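4. Owner Reports of Low-Voltage Battery Faults

4.1 Source of the reports

The reports in this section come from the service records of Jomanero, a leasing firm that runs battery electric cars in Mendoza and Medcombe. Each record holds the odometer reading, the software version, the fault codes stored at the time of the visit, and a free-text note from the driver. We were given 1,533 records. Of these, 181 mention the 12-volt battery, either in the fault codes or in the driver's note. The rest deal with tires, brakes, charging cables, body damage and scheduled checks, and are left out of what follows.

The traction battery was not the cause of the stop in any of the 181 records. In most of them it held enough charge to drive home. The car would not start because the small battery that powers the door locks, the control units and the main contactors had dropped below the voltage needed to close those contactors. Drivers often did not know the car had a second battery. Several notes say that the charge display read above half the day before and that the driver took the dead screen for a software problem.
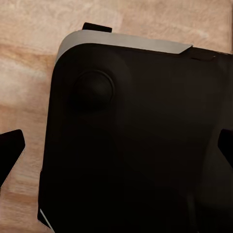
Vilhjálmur Mikkelsen wrote to us after reading a draft of this section that he would not blame drivers for that, as the warning on his own car said only "service electrical system" and went away when he locked and unlocked the doors. He asked whether the warning text had been recorded along with the code. It had not. The records store the code and the time, but the words shown on the dashboard changed between software versions, and we could not rebuild them for every car. We therefore make no claim about how clear the warnings were.

4.2 Faults after software updates

A common belief among owners is that software updates drain the 12-volt battery. The belief has some basis. During an update the control units stay awake, the cabin electronics draw current, and on some cars the converter that normally tops up the small battery from the large one is switched off until the update is finished. A long update on an old battery can leave the car unable to wake up.

We looked at whether a visit followed soon after an update. The service records give the installed version but not the date it was installed, so we matched them with the update log kept by Zoris, the telematics unit fitted to the leased cars. The log misses updates that were started in a place with no signal. For this reason we treat a missing entry as unknown and not as proof that no update took place.

Where the log was complete, failures after an update were mostly found in cars still on their first 12-volt battery. Cars with a recent replacement seldom appear. This fits the view that the update exposes a weak battery and does little harm to a sound one. It does not settle the matter. Older cars also receive longer updates, because more modules are brought up to date in a single session, and the two effects cannot be pulled apart with these data.

4.3 Repeat visits

Some cars came back after the 12-volt battery had been replaced. We read the workshop notes for these by hand. In 5 cases the new battery had not been registered with the car, and the charging strategy was still set for the old one. In 2 further cases an accessory wired in by a previous driver was drawing current while the car was parked. The remaining repeat visits have no stated cause beyond "replaced and tested."

Wenceslao Cortés checked the coding of the notes independently and disagreed with our reading of one record, which was then moved to the group with no stated cause. The figures given above include that change.
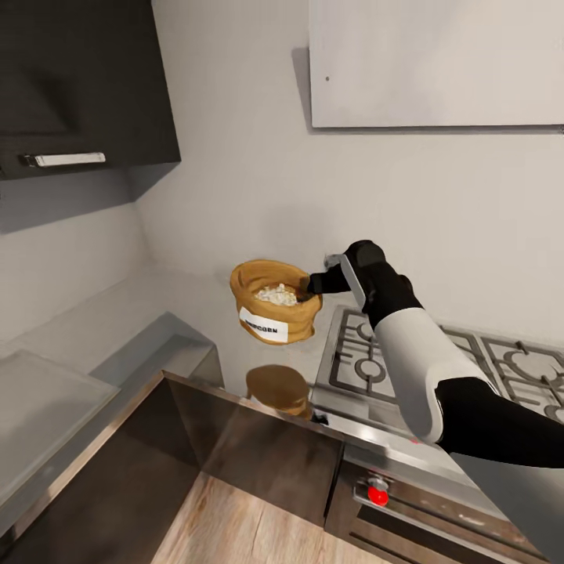
Figure 3. Simulated view of a robot arm holding a small sack of popcorn above a light gray countertop.

4.4 Limits

The cars were leased, serviced on a fixed schedule and driven mainly in town. Privately owned cars that stand unused for weeks may show a different pattern, since long parking is itself hard on a 12-volt battery. Outdoor temperature was not recorded. The records end on 28 January 2018, and later software may handle charging during updates in another way. Section 5 compares these findings with bench measurements of current draw in the parked state.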